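The podiatrist I went to see in Jekberg keeps a shelf of shoes that people have left behind. She has been in practice there long enough to have watched three or four ideas about feet come and go, and she talks about them the way a mechanic talks about fuel additives.

I had come to ask her about recovery slides, the thick foam kind sold to people who run, stand at work or just have sore heels. The best known pair in our part of the state is made by Skumovis, and the box says a wearer can expect "80 percent less foot fatigue." I asked her what that meant.

"I'd like to know too," she said. "Less than what? Less than barefoot on concrete? Less than a ski boot?" She had written to the company in April to ask for the study. What came back was a two-page summary with a bar chart and no labels on one side.

I had the same summary in my bag. It says 3,096 customers were surveyed and that 2,054 of them reported "happier feet" after a trial period. The length of the trial isn't given. Everyone surveyed had already bought the slides.

"So a third of the people who paid for them didn't say they felt better," she said. "That's how I read it. They read it the other way."

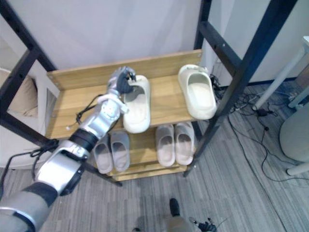
She doesn't think the slides do harm, at least for most people. She owns a pair herself, bought at the Wendel outlet, and wears them to take the trash out. Her complaint is with the word recovery. "Recovery from what? If you have plantar fasciitis, you need to know you have it. Somebody wears soft shoes for six months and comes in to me limping, and says they've been treating it. They've been shopping."

I pushed her on this. Plenty of people tell me their heels hurt less on a hard kitchen floor when they have something soft underfoot, and I'm one of them. She granted it right away. Cushioning is comfortable, she said, and comfort counts for something. A rug would do a lot of the same work. 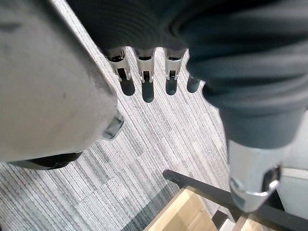

House slides are mostly worn indoors, on carpet and bare floors alike.

On price she was harder. The cheapest foam slide at the Seixas store on the main road costs less than a sandwich and a coffee, and she has cut one open next to a pair costing more than 7 times as much. "The expensive one was a bit denser. The strap was better. I wouldn't swear to anything beyond that."

Did she have a study of her own? No, and she said so before I could finish asking. "I have a saw and two shoes. Don't print it like it's science."

What does she tell patients, then? Try them on late in the day, when your feet are bigger. Walk on a hard floor in the store. If the pain is still there after a couple of weeks, or it's bad first thing in the morning, get it looked at.

I sent Skumovis four questions, including how long the trial lasted and who paid for it. A reply came the next afternoon — it thanked me for my interest in happier feet and gave me a discount code.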